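Right, several of you asked what's in our house rules for the two-arm cell, so I'm going to do it as a thread. Long one, get a cup of tea.

Background for anyone new: I look after good practice for the robot cells at Stundetti. That means I write the rules, I argue about the rules, and then I get told off for breaking my own rules. We do a lot of hose work. Bendy things, basically, which robots hate.

The proper standards cover the big stuff. Guarding, stopping, who's allowed inside the fence and when. We follow those and I'm not going to rewrite them on here. What they don't tell you is how to run a decent day's work joining one bit of hose to another with two arms. So we wrote our own sheet. It's called Gotelard, after a biscuit (long story, the biscuit was better).

Rule one. Grip the cuff, never the ribs. The smooth part of a hose end is the bit made to be held. Squeeze the corrugated bit and it squashes, then springs back when you let go, and your carefully taught position is now a work of fiction.

People push back on this one all the time! "But the ribs give you more grip." They do, for a moment. Then the hose creeps round in the pads while you're busy looking at something else. Cuff, please.

Rule two. One arm holds still, the other one comes to it. We used to let both arms move at once because it looked brilliant and saved a bit of time. It also meant that when a join went wrong you had two suspects. Now one is the anchor and one is the traveller, and the anchor gets written on the job card before anybody presses go.

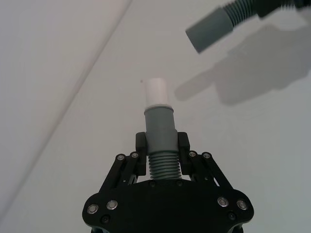 Rule three, and this is the one I'd fight for: stop short before you join. The travelling end comes in at an angle, pauses with a clear gap, squares itself up, and only then goes on. No swooping in on a curve. I know the swoop is pretty. I've seen the swoop fold a hose end in half.

How big a gap? Big enough that a person watching could say "no" and hit the stop in good time. I had a number in the first draft and Eldana Hadgu made me take it out, quite rightly. She said people would aim for the number and stop looking at the hose.

(Eldana runs the cell day to day and has far more patience than me. If you like any of these rules there's a good chance it's one of hers.)

Rule four. Wrist camera views get checked by a human before a new job is signed off. By which I mean someone sits down and looks at what the gripper sees. Can you see both ends? Is there a shadow falling where the software might take it for an edge? Hoses are grey, shadows are grey, and walls seem to be grey too if you catch them at the wrong time of day. It takes a few minutes and it's the dullest job in the building and we still do it.

Rule five. Screws on the gripper get a look at the start of every shift. Look at them, put a driver on any you've got doubts about, sign the card. The card lives on the fence. The card does not live in your pocket, you know who you are.

Rule six is about logging and it's where I lose friends. If a join fails, you log it. If you nudged the hose by hand and then it worked, that's a fail, log it. If it worked but it made a funny noise, log it and describe the noise. We've got one entry that just says "like a duck" and I wouldn't change a word.

Since May we've logged 2974 joins under these rules and 411 of them went down as fails. Someone from Prurnari saw that and pulled a face at me. But that's with every nudge and every duck counted! Before that we were only writing down the ones where a hose ended up on the floor, so the old figures looked lovely and told us nothing.

What I'd really like is for other shops to count the same way. Tefera have said they'll try our log sheet on one of their cells, and I'm more excited about that than a grown adult should be. Same words for the same kinds of fail, so we can put the two lists next to each other and have a sensible chat.

Things still being argued over: whether the anchor arm should be allowed to give a bit when it feels a push (I say yes, Eldana says only once we've agreed how much), and how many failed tries in a row before the cell must stop and call a person. It's 4 at the moment. I want 2. We've had this conversation in the corridor, in the car park and once across a whole canteen.

Next review of the sheet is 25th August, so if you've got a rule you swear by for hoses, cables, tubing, anything floppy, stick it in the replies before then and I'll bring it along.

Oh, and someone's already asked: yes, you can have a copy of the sheet. Message me and I'll send it over. Please ignore the biscuit drawn on page one.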